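Open day notebook, December, Friday

Doors opened to the Stollar party at 10.00. Colleagues from Remano joined after the safety talk. The wrist view was shown on the hall monitor throughout the morning session, with the operator speaking over it.

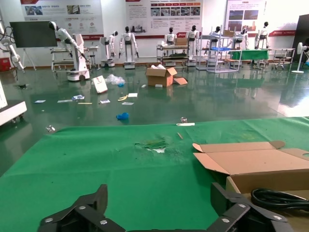

Visitors asked chiefly about grip force and the time needed to teach a new task. The operator gave the cycle count for the morning as 61 and explained that the figure includes restarts. Remano requested the log in writing.

To do before the Amimura visit: replace the green cloth on the gripper table, which is torn near the middle; clear the floor of card and paper; confirm speed limit of 100 mm/s for guests. Rolland still to reply on parking.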